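Household Spirits Reading Room Opens in December

The Inskip Folklore Society will open its winter reading room at Ellon House in December. The collection holds 273 recorded accounts of hobs, brownies and other household spirits, most of them gathered from farm families.
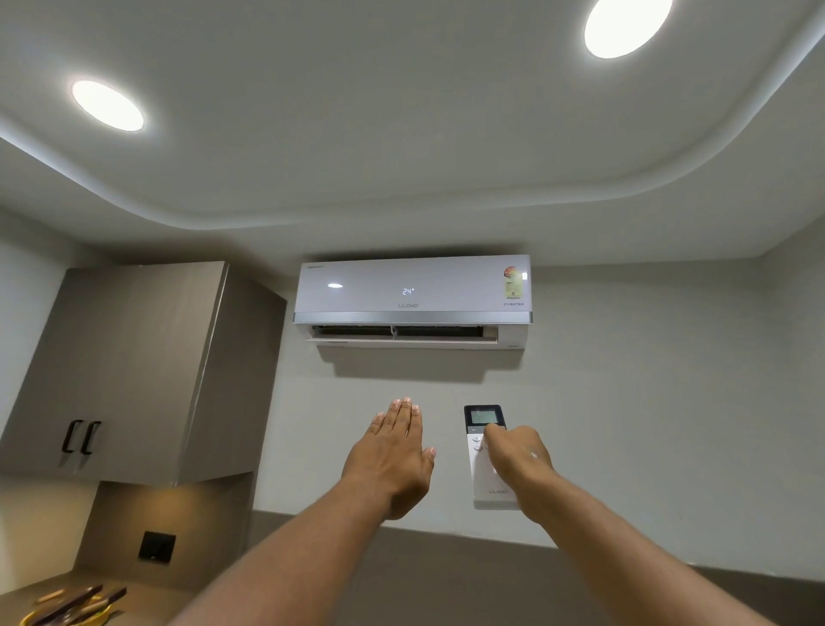
Catalina Yáñez, keeper of the collection, has chosen 4 accounts for public reading. Each concerns a spirit that guards the hearth and leaves when it is insulted or offered clothing. Her introduction asks where such a being might settle in a home whose comfort comes from a white unit high on the wall, with 24° on its display – a question members are invited to take up in writing.

Seating is limited to 60. Members should reserve a place through the Society office.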